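# Checkered bedspread never lies square, and the long cushion slides down. Fix the bedding or fix the bed?

**vivstead_tenant**

Small bedroom, one long side of the bed against the wall. From the mattress up I have a fitted sheet, a light blue blanket and a large black-and-white checkered cloth used as the top layer. At the head there is a quilted headboard and one pillow. Along the wall I keep a long cushion with teddy bear faces on it, which makes the bed usable as a sofa in the daytime.

Problems, in order of annoyance:

1. The checkered cloth does not stay straight. A plain cover can be an inch or two off and look fine. With a check, every error shows. The rows bow toward the foot by evening, and the corners at the foot pull into a curve.
2. The blue blanket works its way out from under the cloth on the wall side and ends up hanging toward the floor.
3. The long cushion will not stand along the wall. It tips and ends up lying at a diagonal.
4. We eat on the bed, mostly fruit, and I would like to keep doing that without washing the top layer every second day.

The bed is a Flekden, the narrower size. The mattress has a topper on it, so the surface is rounded at the edges. The cloth was sold as a tablecloth and is a good deal larger than the mattress. It has a thin white border at the edge. The headboard is white with a diamond stitch and is fixed to the frame.

I have tried safety pins (they tore the cloth), a rubber mat under the blanket (it moved with the blanket) and tucking everything in on all sides (it looked worse, and it came out overnight). I would rather not buy a new bedspread. Is there a method for this, or is a check simply the wrong pattern for a soft bed?

**plainweave16**

A check is a hard pattern for a soft bed, but it can be managed. Most of what you list comes from the order in which the layers go on and from the point where you begin. I did hotel linen for 16 years and now do the same work for rentals. The method below assumes a cloth that is larger than the mattress on at least three sides.

## Cause of the bowing

A woven check is stable along the threads and unstable on the diagonal. When the cloth goes over a rounded edge, the part over the edge travels farther than the part lying flat. If the cloth is held at the sides, the middle has to make up the difference, and the rows curve. If it is free at the sides and the foot, the difference goes into the hanging part, where a curve matters much less. Tucking on all sides was therefore the worst of the options you tried.

The topper makes it stronger. A topper with a firm edge gives you a line to work to. A soft one gives you a dome.

## Making the bed

1. Pull the bed away from the wall by a hand's width. You cannot lay the wall side correctly while reaching across. Push it back at the end.

2. Check the topper. It should sit flush with the mattress at the head and be centered across the width. If it has crept toward the foot, everything on top of it will creep too. Elastic corner straps are worth having here, and they are cheap.

3. Lay the blanket and tuck it at the foot only, deep, with the full width of your forearm. On the wall side, fold the surplus back on top of the mattress so that the fold lies just inside the edge. A blanket that is folded inward has no weight hanging over the side, and hanging weight is what drags it out.

4. Smooth the blanket from the center outward with the flat of the hand. Any ridge left in it will read through the check as a kink in the rows.

5. Fold the checkered cloth in half lengthwise, right side in, and place the fold on the center line of the mattress. Find the center line by measuring. Do not judge it by the pillow.

6. Bring the border end up toward the head and stop it short of the pillow. Use the white border as your reference. It should be parallel to the headboard, and you can check this by measuring from the headboard to the border at the left, in the middle and at the right. Open out the fold only when the three measurements agree.

7. Open the cloth one side at a time, lifting it and letting it drop. Do not drag it. Dragging stretches the diagonal and you are back where you started.

8. Let the near end hang. Do not tuck it and do not pull it tight. The checks will curve where the cloth goes over the edge, and that is normal for any grid on a rounded form. What you want is straight rows on the flat part.

9. Put the pillow against the headboard, outside the border, so the cloth passes in front of it and is not trapped beneath. A trapped border gets pulled each time the pillow is moved. If the pillowcase has a ruffle, pull the ruffle out at both ends, or the pillow will look shorter on one side.

10. Add the long cushion last, and only after the bed is back against the wall.

11. Anything you eat from goes on a plate near the middle of the cloth, where the mattress is most level.

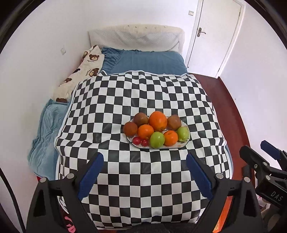
## Keeping it there

The cloth will still move if people sit on it. Sitting on the edge is the main cause, and sitting down and then sliding back is worse than sitting down once. Two measures help.

**Grip layer.** The rubber mat failed because you put it under the blanket, where it gripped the sheet and let the blanket travel. It has to be between the blanket and the cloth. Use the open-mesh kind sold for rugs, cut well inside the edges so it cannot be felt. Wash it before use, as some of it smells.

**Hem weight.** Curtain weight tape in the hem at the foot gives the hanging end a little steady pull. Use the lightest grade. Heavy tape will haul the whole cloth off the bed. Do not weight the sides.

For the cushion: a long cushion needs either a flat base or something behind it. If the filling has settled, one end will be heavier and it will always come down at that end. Take it by both ends, shake the filling toward the middle and stand it with the heavier side down. If it still tips, sew two loops to the back seam and hang it from a rail at mattress height. With a printed cover, check which way up the faces run before you sew anything.

**istine_owner**

Different opinion on one point. I would skip the weight tape. I used it on a tablecloth of this type and it left a hard line in the hem after three washes, and the cloth then hung in a point. A tablecloth is usually a lighter weave than a bedspread and does not need help to hang.

On the fruit. A plate on a mattress is a question of base width. An oval plate is steadier along its length than across, so set it with the long side toward whoever sits down most often. Heavy pieces go in the middle or at the back and small ones between them, so that nothing round can start rolling. Oranges and apples can be served like this for as long as you like. Anything cut or soft needs a tray with a raised rim. I use a Sugawara tray, the low one, but any tray with a rim does the job.

As for washing: shake the cloth out of the window, spot-clean with a damp white cloth and leave the full wash for when it needs one. Citrus peel gives off oil, and the oil is what marks the white squares. Dab on dish soap undiluted, wait 5 minutes, rinse from the back. Do not use bleach near the black squares. Wash cool, inside out, and dry it flat over two lines. If you hang a check by one edge while wet, it will dry longer in that direction and no amount of measuring at the headboard will correct it.

If you ever replace the cloth, look for a smaller check with less contrast. Mine cost 2,000 yen and is a worse cloth than yours, but the error is harder to see.

**vivstead_tenant**

Update, Apr 1, 2021. Both replies were useful, thank you.

What I did: moved the topper back (it had crept toward the foot by more than I expected), folded the blanket inward on the wall side, put the mesh between blanket and cloth, and measured from the headboard to the border. I left out the weight tape.

Results:

- The rows on the flat part stay straight through a normal day. If someone sits on the edge for a long time they bow a little at that place and come back when the cloth is lifted and dropped again.
- The foot end still curves. I have accepted this.
- The blanket stays in if the fold is made properly. If I am in a hurry and skip the fold, it is out again by the next morning.
- The cushion was settled at one end, as suggested. Shaking it worked for a few days at a time. The loops are sewn on now, but I have not put up the rail, because the wall is plaster and I have to ask the landlord first.
- One orange oil mark, removed with dish soap as described. It took two rounds.

One remaining item. The mesh leaves a faint waffle texture on the blue blanket where people sit. It brushes out, but if anyone knows of a mesh that does not do this, please post the type.

**plainweave16**

Use the felt-backed kind, felt side down on the blanket and grip side up against the cloth. It is thicker, so cut it a little smaller than the mesh. It does not go in the dryer.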